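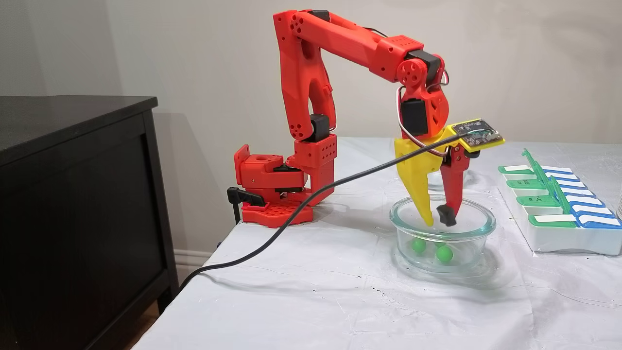 Gripper lowered into a glass bowl, with two green balls inside.

Teaching a Tabletop Arm by Remote Control: Workshop Tips

The following guidance applies to members recording demonstrations at the Clemden workshop.

Clamp the base to the table edge before connecting power. Run the cable away from the forearm's path and leave enough slack for full reach.

Practice each task five times before recording. Lower the gripper slowly into a bowl and pause above the object. Close the fingers only when both are clear of the rim.

Move the bowl a little between recordings. An arm shown a single position will generally learn only that position. Our February set contained 53 demonstrations, and the 107 recorded since have used varied placements.

Delete any recording in which the operator hesitated for long or touched the bowl by hand. Small corrections may be kept.

Store pills, drinking glasses and other household items beyond the arm's reach.

Questions may be directed to Tyra Hägglund at the workshop desk.

Revised Sep 8, 2018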